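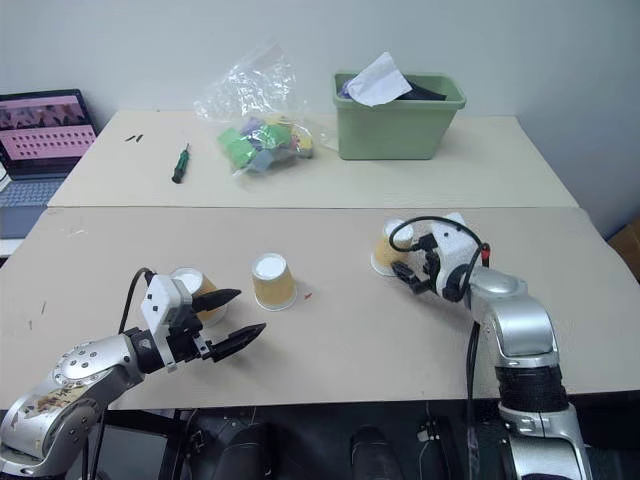
4.2 The cup task as a teaching exercise

The cup task was the second of the four assignments in the Perkura course, and the one on which student teams spent most of their time. Each team had to record demonstrations of a two-armed robot picking up paper cups and stacking them, train a policy on those recordings, and then stand beside the table while the policy did something else. We chose cups for the usual reasons of cost, and because everybody already knows what a stack of cups should look like. The starting layout in Figure 3 is typical of the student sessions: three cups upside down in a loose row, one of them set well apart from its neighbours and further back, with a gripper near each end of the row. The gap matters more than it looks. Teams that always placed their cups close together tended to produce policies with firm opinions about where the third cup ought to be, and those opinions survived contact with the evidence.

Figure 3. Cup task, starting layout, with both arms over the front panel of the table. The bin and the bag of coloured blocks on the rear panel take no part in this task.

We gave no rule about the rear half of the table. The handout said only that the front panel should be 'ready for work', a phrase we had considered clear. In practice the rear panel served as a shelf, and its contents changed from one session to the next: a bin, a bag of blocks, a screwdriver, whatever the previous assignment had left behind. Two of the teams argued that this clutter would make their policies sturdier. One argued that it would make them worse, and tidied up before every recording. The results in Table 2 do not settle the matter, although each side cited them in its final report.

4.3 Recording and marking

Teams drove the arms themselves and saved each attempt as a separate episode. The course as a whole collected 925 episodes, of which 400 were kept for training after review. The review was done by the students, working on another team's recordings, with a checklist of our own making. An episode was rejected if a cup was knocked over, if either arm was stopped by hand, or if the driver had paused long enough for the reviewer to wonder whether the file had frozen. The last of these was the most common ground for rejection – and the most disputed, since drivers described the same pauses as planning.

We had expected the students to be gentle reviewers. They were not. The Vaněk team, whose own recordings were fairly slow, turned down more episodes than any other, and attached notes. We would keep this part of the exercise even if the robots were taken away. Reading somebody else's demonstrations taught the students to see things they had missed in their own, such as an elbow that swings wide on every approach, or a gripper that closes a little early and gets away with it.

Each trained policy was then run on layouts that the team had not seen. A run was scored as a success if all the cups ended in a single stack that was still standing when the arms had drawn back. The best policy, from the Sostwood team, succeeded in 85 per cent of its runs. It was also the plainest entry: one arm did nearly all the work, and the other held itself out of the way with what several reports called confidence. The Vevedo team shared the work evenly between the arms, as the handout had suggested, and paid for it. Most of their failures came at the handover, where each arm appeared to be waiting for the other to go first.

This left us with a small problem in marking. The handout rewarded the use of both arms, and the score rewarded stacks. A team that read the first closely would do badly on the second, and we had written both. For the February repeat of the course we have split the mark, so that the stack counts for half and the remaining half goes to the written account of how the work was divided and why. We have also set the starting layouts ourselves, including several with wide gaps, and have taken the word 'ready' out of the handout.

The pauses remain. We tried a time limit in a pilot session, and it produced faster driving and a good many cups on the floor. The checklist now asks the reviewer to note the length of each pause and leaves the decision to the team that made the recording.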